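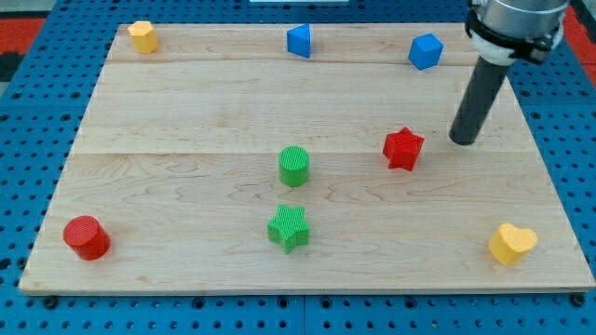 Coloured plastic shapes on a maple board.

Mixed-load palletising

Mixed-load palletising, also called mixed-case palletising or order building, is the stacking of cartons of differing size, weight and contents on a single pallet for delivery to one consignee. It is distinguished from uniform palletising, in which every carton on the pallet is identical and the stacking pattern is fixed in advance by the manufacturer. Mixed loads are usual in grocery, pharmaceutical and hardware distribution, where a store seldom orders a full pallet of any one line.

Terminology

The platform on which goods are stacked is a pallet in Australian usage, and skid is an informal synonym in parts of the trade. A layer is a horizontal course of cartons. A layer in which all cartons share a height is called a true layer; one in which heights differ is a broken layer. The cube of a load is the volume it occupies, and cube utilisation is the ratio of carton volume to the volume of the enclosing rectangular envelope. Goods that cannot be placed in a stable rectangular stack, such as drums, pails, tubes and bagged product, are termed uglies or non-conveyables.

Stacking rules

The order in which cartons are placed is governed by several constraints, which commonly conflict. Crush strength requires that heavy or rigid cartons be placed beneath light or fragile ones. Orientation marks may prohibit a carton from being laid on its side. Segregation rules separate foodstuffs from cleaning chemicals and other dangerous goods, in many cases by pallet and in some cases by vehicle. Where a consignee specifies aisle-ready delivery, cartons bound for the same aisle are also kept together, and cube utilisation falls accordingly.

Stability is improved by interlocking, in which the joints between cartons in one layer are covered by cartons in the layer above. Column stacking, in which carton corners are aligned vertically, preserves more of the compressive strength of corrugated fibreboard but offers less resistance to lateral movement. A common compromise is to column-stack the lower layers and interlock the top 2.

Cylindrical and other non-rectangular items are normally placed last. Drums may be set upright on a separate pallet with a slip sheet between tiers. Hexagonal packaging, used for some confectionery and cosmetics, nests without gaps within a layer but leaves voids at the pallet perimeter. Triangular mailing tubes are paired to form a block of parallelogram section.

Load planning

Load planning was formerly left to the judgement of the order picker. Planning software was introduced as warehouse management systems became common, and most large distribution centres now issue a computed build sequence to the picker or to an automatic cell. The underlying problem is a form of three-dimensional bin packing, for which no efficient exact method is known. Commercial systems rely on heuristics. The most widespread are wall building, in which the load is assembled as a series of vertical slices, and layer building, in which horizontal courses are completed in turn.

The Wistholm method, named after the freight depot at which it was first applied, is a layer-building heuristic with a weight correction. Cartons are sorted by density into bands, and each band is packed separately before the bands are stacked in descending order. Jucélia Sales, then load planning manager at the depot, described the procedure in an internal manual that was later adopted by the carrier Nurness Freight. A trial at the company's Sallthorpe distribution centre covered 1,111 outbound pallets. Transit damage claims fell by 27 per cent against the preceding period, while average build time rose by 24 seconds per pallet. The increase was attributed to the additional sorting step, and a revised version of the manual permits the sort to be omitted for orders drawn from a single temperature zone.

The Nyitrai variant replaces density bands with a ranking based on the rated crush strength of each carton. It requires that ratings be held in the item master file. Where ratings are missing, the variant defaults to gross weight.

Securing

Completed loads are secured by stretch wrap, strapping or shrink hooding. Stretch wrap is the most common for mixed loads, as the film conforms to an irregular profile. Wrap should be anchored to the pallet itself; a load wrapped only above the deck may slide as a unit under braking. Corner boards are fitted where strapping would otherwise cut into cartons. Broken layers at the top of a load are sometimes levelled with a cap sheet before wrapping.

Limitations

Computed plans depend on accurate carton dimensions. Bulging, humidity and supplier changes to packaging cause recorded and actual sizes to diverge, and the error accumulates with each layer. Many operators re-measure fast-moving lines each November, ahead of the Christmas peak. Plans also assume that all lines are in stock at the time of picking. Where a line is short, the picker must either leave a void or depart from the sequence, and practice differs between sites.

See also
Bin packing problem
Cross-docking
Dunnage
Stretch wrap
Unit load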